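What the second arm is going to cost us

I've finally finished the budget for next year's bench, and I'm so excited I had to write it up before January gets away on me!

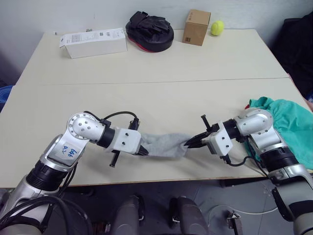 The big line is still the arms, of course. Boris Kuruc talked me out of buying one now and one later, and he was right: Trindano knocks $1,000 off if you order a pair, and cloth work with a single arm is misery. Try straightening a sock one-handed and you'll see what I mean.

Then come the bits I forgot last time. I've put in $2,000 for spare grippers and finger tips (Grelliline has the nicest ones I've tried, and they answer emails!), plus a proper line for cables. Nine spares, all labelled, in a drawer. I used to think that was overkill.

Tables were a lovely surprise. Two cheap ones pushed together do the job, so the fancy bench from Curton is off the list and that money goes to mounting plates instead.

Test objects get $50. Socks, towels, tennis balls, whatever boxes the mail brings. Best value in the whole spreadsheet.

Still waiting on the Pešek quote for controllers. I'll post the full spreadsheet once it's in.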